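3.2 Collection sessions

Data for the Grisumen project were gathered by students in the second-year robotics course at Beaudoin. Each student took a hand-held gripper home and recorded short pick-and-place tasks with their own belongings, on whatever surface was at hand - a desk, a kitchen counter, a bed. The course staff set no object list. They asked only that the items be small enough for the jaws and that a container be present.

In all, 19 students took part and turned in 2000 recordings. Two of the authors (Onishi and Dlamini) checked them by hand and dropped 200, mostly for missing starts or blocked views. Small rigid items with wire or thin edges, such as the binder clip in Figure 2, were the hardest to label, as students disagreed on what counted as a firm grip. We settled on a simple rule: both finger pads must touch the item.

Figure 2. A binder clip held sideways between the finger pads, with one pad on the clip body and the other on the wire handles. A box with snack packets and hair scrunchies lies behind the gripper.
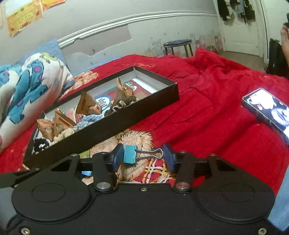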